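June
Notes by Solène Aubert

Review meeting, Zondix tabletop arm service – trial at Ulwood

Present: Maxence Ferrand (chair), Hervé Carré, Annick Pons, Quentin Lacroix for Emance, Solène Aubert (notes). Started 9:40, Hervé joined during item 2.

1. Last minutes
Agreed with one fix. Under "training hours" it said Emance would train "all staff", should read "all bench staff". Quentin asked for that one himself. Maxence to re-send the corrected copy.

Carried over – the insurance letter. Still not in. Annick chased it, was told it's with the broker. Stays open.

2. Where the trial is
Quentin went through it quickly. Arm and gripper are on the bench in the small room, the one by the loading door. Zondix makes the hardware, Emance does setup, the sorting software and the support line. What we'd be buying is the service, with the arm on lease. Maxence wanted that written down clearly as two people had come away from the last meeting thinking we'd own it. We would not own it.

Trial covers returned household goods, single items, mixed, put down any old way. Pick up, place in the right bin, next. 61 items in the trial set, picked by Annick from the returns cage.

Hervé asked why mixed goods and not just boxes. Annick – because boxes we can already do fast by hand, and returns come in mixed. If it only does boxes we don't need it. Maxence agreed, no more discussion.

3. Results so far
Quentin had a sheet, passed round, copy with Solène. General points:

– Stiff items with straight sides fine. Very few drops.
– Bottles lying down OK once the grip width was reset. Before that they rolled. Annick said she saw two go off the bench on the first morning, Quentin said this was before the reset and should not count. Maxence: leave them in the count and put a note next to them. Quentin OK with that.
– Flat things a problem. Plates worst. Gripper has to find the rim and tilt, and on the white top it hunts about. Emance has a software update for this, not loaded yet.
– Cloth items hit and miss. Depends how they're bunched. Fails on anything spread flat.
– Clear plastic wrapping confuses the depth reading. Sometimes it closes on the wrapper and not on the thing inside. Lifts it anyway, but Annick doesn't like it for food, and asked if we can leave food out completely. Returns does get some. Left open.
– Pan handles. Works if the handle is toward the arm, slow if it points away. Tries the body first, then gives up and re-plans. Hervé timed this and thought it was too slow to be useful. Quentin says the re-plan time can be cut, didn't want to promise a number today.

Hervé asked whether the arm learns from failures during the trial or if it's fixed. Quentin – fixed for the trial, so the results mean something. Under the full service Emance reviews the failures and sends updates monthly. Hervé asked who sees the recordings. Quentin – Emance staff and whoever we name at our end. Not Zondix, unless there's a hardware fault. Maxence wants this in the contract and not just said in a meeting. Quentin to send the wording.

4. Bench and lighting
Short one. Annick said the bench height is wrong for the person loading it, people are leaning over. Can go up but then the arm base has to be shimmed and recalibrated. Quentin says half a day. Agreed to do it after the trial set is finished and not in the middle.

White tabletop – smudges show up and need wiping, Hervé thinks they may be throwing off the plates. Quentin doubts it but will check. Asked if a matte mat would help, Emance has one. Try it on a second run only, same items, so there's something to compare.

Lighting left as is. Nobody had complaints on it.

5. Cost
Two options in the Emance letter.

Option A, lease plus support in working hours, 2 year term. Option B, the same with evening cover, 3 year term, lower monthly rate. Maxence doesn't want a 3 year term on something we've had in the building for a few weeks. Annick would like evening cover as that's when the returns truck gets in. Asked if we could have evening cover on the shorter term. Quentin to ask, thinks yes but at a higher rate.

Spare gripper fingers – are they in the price? Letter says "consumables excluded" and doesn't say what a consumable is. Quentin says finger pads are, fingers aren't. Hervé wants a list. Quentin to send list with prices.

Hervé brought up Courtois. They quoted on a similar service in the spring, cheaper, but no trial on our own goods, only a demo at their place. Maxence not keen to re-open that. Hervé's point was we should at least have their number in the file when we compare. Agreed, Hervé to get the quote renewed. Quentin stepped out for this part and came back for item 6.

6. Safety and staff
Annick did the walk-through with the bench team. Main comments:

– Stop button is on the wrong side for a left-handed loader. Wants a second one. Quentin says the kit takes a second button, no extra cost, just a cable.
– People not sure when it's OK to reach in. The light on the base is too small. Taller light asked for.
– Noise fine.
– Two of the team asked outright if this takes hours away from them. Annick told them nothing is decided and that the plan was to move hours to inspection, where we're short. Maxence said he will come down and say it himself, as it should come from him. To do it this week, before the second run.

Hervé asked about arm speed with a person at the bench. Runs at the reduced setting whenever someone is inside the floor tape. Annick said the tape is peeling already by the door, needs redoing with the thicker kind.

7. What we need before deciding
Long talk, cut down here. Maxence wants to decide at the next meeting and not drag it. Agreed the second run has to show:

– plates, with the update loaded, same plates as before
– cloth, bunched and flat, logged separately
– pans with the handle turned away, timed by Hervé
– an hour without anyone from Emance in the room

The last one was Annick's. Quentin has been standing next to the thing most of the time and she wants to see how her people get on without him. Quentin had no objection, will be on the phone in the office next door.

If plates still fail, we could sort them out by hand ahead of the bench and let the arm do the rest. Hervé against, says then you have a person standing there anyway. Annick thinks it's workable. Not settled, see what the run gives.

8. Other business
Ulwood site sign-in – Emance people keep getting stopped at the gate. Solène to put them on the regular visitor list.

Room key – there are 5 out and we only have names against some of them. Annick to collect and re-issue.

Hervé asked that the results sheet be sent the day before and not handed out at the table, as nobody could read it and listen at the same time. Agreed.

Actions
Maxence – re-send corrected minutes. Talk to bench team before second run.
Quentin – contract wording on recordings. Consumables list with prices. Rate for evening cover on 2 year term. Load plate update. Second stop button and taller light. Check smudges, bring mat.
Hervé – Courtois quote renewed. Timing on pans.
Annick – insurance letter. Floor tape. Keys. Seperate log sheet for cloth.
Solène – visitor list. Circulate results sheet with these notes.

Next meeting same room, once the second run is in. Maxence to set the time. Closed 11:15. 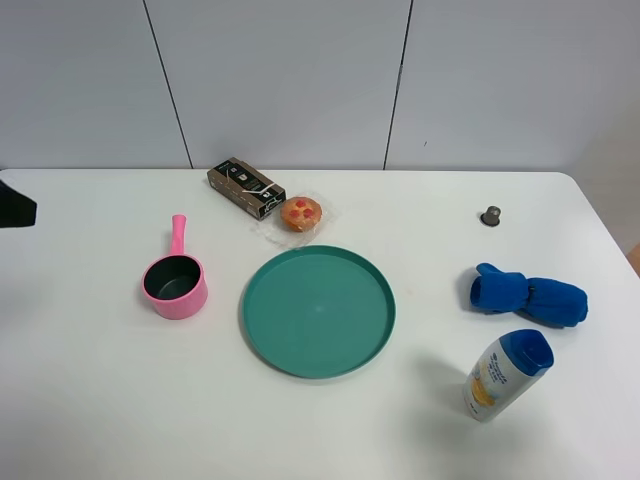

One more from Quentin after we closed, adding it so it isn't lost – the monthly updates can be put on hold if we ask, for example over the holiday rush when we don't want anything changing. Needs to be asked for in writing. Maxence wants that in the contract too, Quentin will put it in with the wording on the recordings.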